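Tray layout for small mixed fruit — speaker notes
Umstead produce handling session, November 29, 2019
Speaker: Anisa Wijaya

Slot is 30 minutes. Leave 5 for the floor. Clicker is on the lectern, spare battery in the Perby folder.

Open with the tray. Shallow, flat base, low walls. A round fruit on a flat base has one contact point and moves whenever the tray moves. State this first, then show the slide.
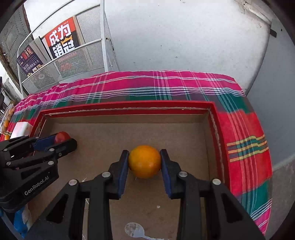 Fig. 1. Orange held just above the tray floor, one pad on each side.

Point out the worn rim. Cardboard edges fray at the inside corner of the fold. Replace trays on a schedule; Brallero uses 40 cycles and we have kept that number.

Next, spacing. Two fruits in a tray is the minimum case. Put them near the far wall first and work toward the near one, so that the hand does not pass over fruit already placed. Keep the stock outside the tray, on the cloth, sorted loosely by color. 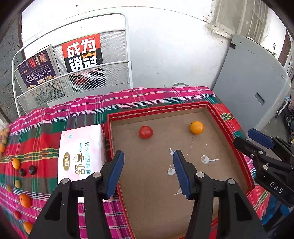 Laimutė Krūmiņa raised a point at the October run-through: sorting by color is fine for display, but for storage she would sort by firmness, and the soft fruit should go in last whatever its color. Accept this. Add that color is the faster sort when time is short.

Residue. Dried marks on the base should be scraped off before loading. A raised spot under a tomato is a pressure point, and pressure points bruise. Pause on the next slide long enough for the back row to see the marks on the floor of the tray.
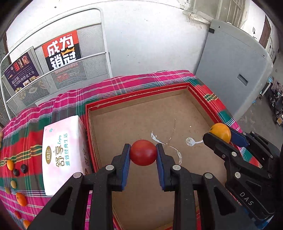 Full tray

Mixed sizes. Large fruit goes in first, small fruit fills the gaps. Kiwifruit can sit together — the skin tolerates contact. Tomatoes should not carry weight. Remove scraps of plastic before the last pieces go in.

Mention the Trình layout sheet here, handout page 2. It lists 3,379 placements, of which the first 1,000 used a single fruit size. Do not read the table aloud.

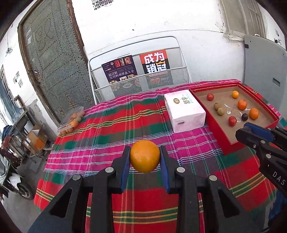

Fig. 4. Eight fruits in the tray: oranges, tomatoes, kiwifruit and a plum. Clear plastic fragments still between them.

Questions. If asked about liners: paper, one sheet, changed with the tray. If asked about deeper trays, refer to the second handout.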